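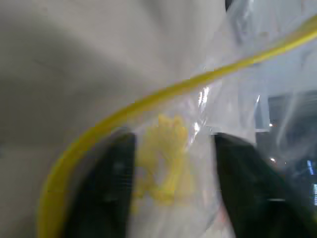

Open day at Kirkia draws a crowd to the packing arm

Doors opened at 11 on Sunday, 10th January, and the line was already out past the loading bay. Most people went straight for the back hall, where Clellix had its two-finger arm handling zipper bags.

Clear plastic bag, yellow seal, yellow pieces inside. Simple stuff to look at. Not simple for a machine, according to the staff on the stand. Thin film creases, it folds over on itself, it throws glare right back at the wrist camera. The black fingers have to close on something that keeps changing shape.

Visitors could stand behind the tape and watch the arm work, with the wrist camera's view up on a screen next to it. Kids mostly watched the screen. Questions from the adults ran to speed, price and jobs, in that order. No price given. On speed, Clellix would only say that people are still faster with soft bags and will be for a while.

The arm runs on grip software from Pivance, which has been in testing at Kirkia since November. The Mladenović workshop across the yard made the finger pads and had a table of older versions out, worn ones too, that you could pick up and squeeze.

Also on show: a pallet wrapper, a label checker and a short film about the building. Sound was out for the first showing, fixed by lunch.

Kirkia counted 2946 visitors by closing, it's best open day so far. Parking was a mess. Overflow lot on the north side filled early and a lot of folks ended up walking in from the main raod.

Next open day not set yet. Group tours of the back hall can be booked at the front desk, 11 people max per group, closed shoes please.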